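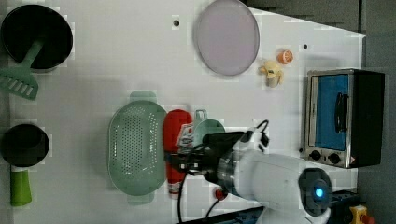

About the School

The Doherty School is an independent day school and nursery in the village of Dultstead, for girls and boys aged three to eleven. The School was endowed in 1677 under the will of a local wool merchant, who left the rents of a farm at Esby for the teaching of reading and plain arithmetic to the children of the parish. The farm was sold long ago, but the income from that sale still supports the School, and children living in the two original parishes of Dultstead and Esby continue to have first call on assisted places.

Our History

Lessons were held in the north aisle of the church until the first schoolroom was built on Market Hill. That building, of local brick with a tiled roof, is now the School Library. Its long oak desk is still in use, and pupils in the top class may work there during the lunch hour. The present main building was added when the School outgrew the hill site, and the nursery block, known as the Erkoline Building after the firm of paint makers whose works once stood on the land, came later.

For much of its life the School taught boys only. Girls were first admitted to the lower classes and, after some years of discussion among the governors, to the whole School. The minute books for this period have been transcribed and may be read in the Library by arrangement with the School Office.

The Nursery

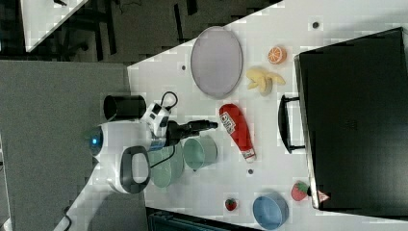

Admission to the Nursery is open to children from the term after their third birthday. There are places for 33 children at any one time, and each child is assigned a key member of staff who meets the family before the first morning and remains the main point of contact until the move to Reception. Mornings begin with free choice, followed by a story, fruit and milk, and time out of doors in all but the worst weather. Much of the early work in speaking and listening grows out of pretend meals, with toy food and dishes put out on a white table and a red ketchup bottle that has its part in a great many conversations about please and thank you. Letters and numbers are introduced as children show that they are ready for them, and no child is given formal homework at this age.

Parents are asked to provide a change of clothes, a sun hat in summer and a pair of wellington boots, all clearly named. The Nursery Handbook gives further details of session times, meals and settling-in visits.

Teaching and Learning

From Reception upwards, pupils are taught mainly by their own class teacher. Specialist staff teach music, French and physical education. We place great weight on reading aloud, and every pupil reads to an adult several times a week until the end of Year 2. Handwriting is taught daily. In mathematics, pupils are expected to know their tables securely by the end of Year 4, and those who need more time are given it in small groups before morning registration.

Local study forms a thread through the whole curriculum. Year 3 walks the old parish boundary in June. Year 5 spends a day at the mill in Esby and afterwards prepares a display for the parish — maps, drawings and written accounts — which remains in the church porch through the summer holidays.
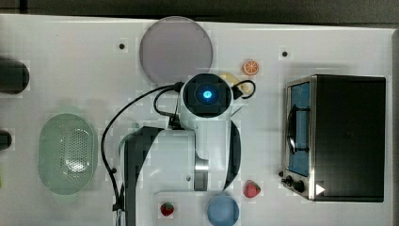 Year 6 completes this work with a longer study of the pupil's own choosing. Recent subjects have included the closure of the railway branch line, the field names of Dultstead and the rules of a skittles game once played at the inn. Each pupil presents the finished study to parents and governors in the Hall.

Grounds and Facilities

The School stands in its own grounds beside the river meadow. The walled garden, which measures 963 square metres, contains fruit trees, a pond with a fenced platform and raised beds tended by each class in turn. Produce from the beds is used in the School kitchen when the season allows. Football, netball and cricket are played on the Meadow Field. Swimming lessons take place at the public baths on a Tuesday.

The Head

Mrs Kendra Sandhu was appointed Head after serving as Deputy Head and, before that, as a Year 4 teacher at the School. She continues to teach history to Year 6 and is present at the gate each morning from 8.20 am.

Governance

The School is a charity. Its governors meet once each term and are responsible for its finances, its buildings and the appointment of the Head. Two places on the governing body are held by parents, elected for a term of three years. Summaries of meetings are available on request.

Visiting Us

Families considering the School are warmly invited to visit during a normal working day. An open morning is held each January. Enquiries about admissions, bursaries and the waiting list should be addressed to the School Office, Market Hill, Dultstead, which is open from 8 am to 4.30 pm in term time.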